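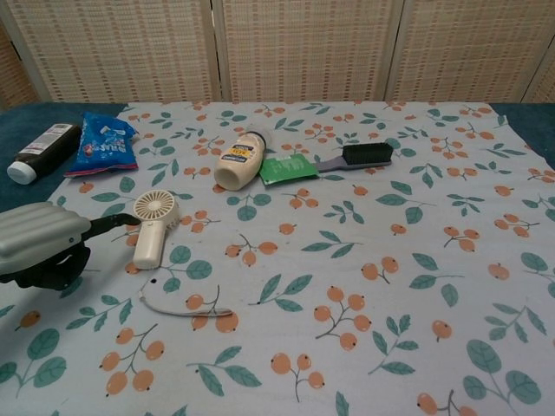 A small white fan, a crumpled snack bag and two bottles on the berry tablecloth.

A tablecloth should stay on the table all week, and it should be a patterned one. I say this after years of being told that a cloth is for guests and a bare table is for everyone else.

My mother kept hers in a drawer. It came out twice a year and we were all so careful of it that dinner was hard work. When I moved to Brirnton I bought a light blue one with orange berries and green leaves from a shop on Lendgate, for 16 pounds, and put it straight on. I have not treated it as special since.

The usual complaint is that a cloth gathers clutter. A table gathers clutter anyway. Bottles get put down on their sides, a snack bag is left where it was finished, a fan comes out in warm weather and stays until October. On bare wood or plain white I find this sort of thing nags at me. On a busy print it bothers me less, and I clear it when I need the space - usually before tea.

There is a fair point against me. Small things do get lost in a pattern. I have hunted for an earring back among printed berries and would not care to do it again. A thin white cord shows up well enough on blue, but a green one might not.

Washing is the other objection, and I think it is overdone. Mine goes in with the towels. I don't iron it. The creases drop out in a day or 2, and if they don't, somebody's plate will be sitting on them.

What I would not do is buy a good one. A friend in Ponton did, and it has been in the drawer ever since.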